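4.2 Objects that stay on shared tables

The second part of the study looked at tables used by more than one person, where items tend to settle and remain. Households in Poterov and Basent were asked to leave their tables as they normally kept them. Notes were made by Ruwan Gazi in February and checked by Asanka Khan. We did not ask anyone to tidy, and we did not move anything in order to see what lay behind it.

Most of the tables held a mixture of things kept for display and things put down in passing. Plants were common among the first group, and they were often kept long after they had dried out. Drinks bottles and paper made up much of the second. 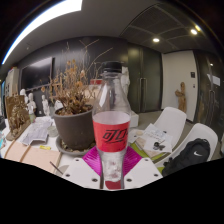
Figure 2. Bottle with a red label, dried plant in its pot, printed sheets and white figurines on a white table.

Under the Sivakumar scheme, which we follow here, each item is coded as fixed, resting or passing. Fixed items are those the household says it would clean around. Resting items have no set place but have been left for 2 days or more. Passing items are expected to go within the day. The codes come from interviews held at each address, and each interview took 30 minutes. Figurines and carvings were nearly always coded as fixed. Loose paper was harder to place, and people sharing a table often gave different answers about the same sheets.

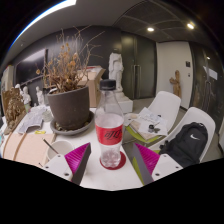

Coasters and saucers caused the most disagreement between the two coders. Khan treated them as part of whatever stood on them, while Gazi gave them a code of their own. The plant pot stands in a wide grey saucer with small pebbles and dry debris in it, and the bottle is on a round dark red coaster that reaches out past its base. We settled on coding a saucer with its pot and a coaster separately, as the people interviewed spoke of coasters as things that could be used for any drink. The Tritden tables, added later, were coded by this rule from the start.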